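Hacer Çınar
2026-09-04

1/
Notes from the linen side at Trusard, where I run shift planning for a contract laundry and room-prep operation. We have had two-arm stations on pillow work since May. People keep asking me what changed on the floor. Thread, mostly about the jobs and less about the arms.

2/
Baseline first. Before May, dressing a pillow was one task on the job sheet: pick up, check for stains, shake, insert, square the corners, stack. One person did all of it, standing. The sheet gave it a single line and a single rate.

3/
The stations forced us to split that line. Flerent, who did the integration, asked for a task breakdown and I sent them six steps. They sent back 16. "Locate a corner" was four of them. Anyone who has dressed pillows for a living does this without looking.

4/
A pillow has no fixed shape, so there is no fixed grip point. Squeeze it on one side and the other side moves. The arms can pick it up well enough. Holding it upright with a usable corner on top is the slow part, and most of our tuning hours went there.

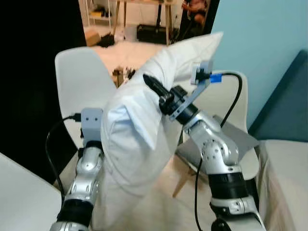
5/
Grip. One arm supports the side of the pillow while the fingers of the other pinch the fabric higher up. Too little pinch and the pillow slumps. Too much and the fabric bunches, the corner disappears into the fold, and the pick has to be repeated. Our operators call this "losing the ear". The term is now in the work instruction.

6/
Cameras. There is a small one on a bracket above the gripper, which gives a close view of whatever is pinched. White fabric under flat light has very little contrast. The operators worked out that a fold with a shadow in it is easier to find than a smooth face, and they now set pillows down with a crease showing. That came from the evening shift and was not in any manual.

7/
Cables. They run down the outside of the arms and need slack at every joint. Checking them is a start-of-shift task, two minutes, signed. We did not budget for it. Multiply by stations and shifts and it is a real number, so it went into the plan in June as its own line.

8/
Now the jobs. We had 13 people on pillow and duvet work in May. We have 13 now. Their hours are distributed differently:
– less inserting and stacking
– more inspection
– more recovery, meaning walking to a stopped station and resetting it
– a small amount of logging, which everybody dislikes

9/
Recovery is the one I would flag to other planners. It is short, unpredictable work, and it breaks up whatever the person was doing before. On paper it is a few seconds per stop. In practice you lose the walk, the reset and the time it takes to find your place again in a stack of duvets.

10/
We tried assigning recovery to whoever was closest. Bad result. The same two people were always closest, because of where the folding tables are. It is now a rotating role, one hour at a time, with nothing else assigned during that hour. Stops are cleared faster and the complaints dropped.

11/
Pay. The old rate was tied to pieces. If a station does part of the pieces, a piece rate makes no sense for the person beside it. We moved the group to a flat hourly rate set at their previous average. Two of the fastest people lost a little against their best weeks, and they said so in the meeting. We added a skill step for station recovery. I don't consider this settled.

12/
Wrists and shoulders. Too early for a claim. The self-report sheet shows fewer entries for shoulders, more for feet. Feet makes sense given the walking. Mats have been ordered through Tuncer.

13/
Throughput, since it will be asked. A good day on one station is more than 300 pillows. A bad day is a fraction of that, usually after a change of pillow stock. The Brellutlow batch is softer than the old one and needed its own grip settings. Purchasing did not know this was a thing they had to tell us. They do now – there is a box on the order form.

14/
What still goes to people in full: anything stained, anything with a zipper, odd sizes, and rush orders. A rush order is the wrong time to find out that the corner detection dislikes a new fabric.

15/
If you are planning something similar, have the operators write the task breakdown before the integrator does, and pay them for the hours. Ours was written by me from a desk, and it was ten steps short.

16/
Next change is the handover between station and stacking table, which is still done by hand. Layout drawings are due from Flerent. I will post the revised job sheet once the shift leads have signed it.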